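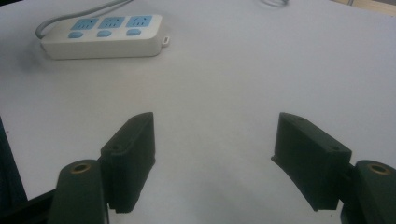
*Slide 2: Jindon hand-held gripper, fingers open, power strip on the table*

**Jindon kit review — notes, Janaína Frota, Nov 1, 2022**

- Say first: we had the kit on loan from Prarkevura. No fee. They haven't seen these slides.
- Price is 900 for the pair, 372 for one gripper without the case. Spare fingers are extra.
- Point to the strip. Blue buttons on white, one under each socket. Small targets, so a fair test of what the kit is sold for.
- Fingers are screwed on. Godoy changed a set in nine minutes at Cunstead, first go, with the printed sheet.
- Weight: fine for short spells. My wrist ached by the end of the morning — ask who else has had this.
- Manual is thin on calibration. New one promised for February.
- We'd take the pair, but only if spares can be ordered singly. Still waiting on their reply.

Pass the gripper round before slide 3. Questions after that.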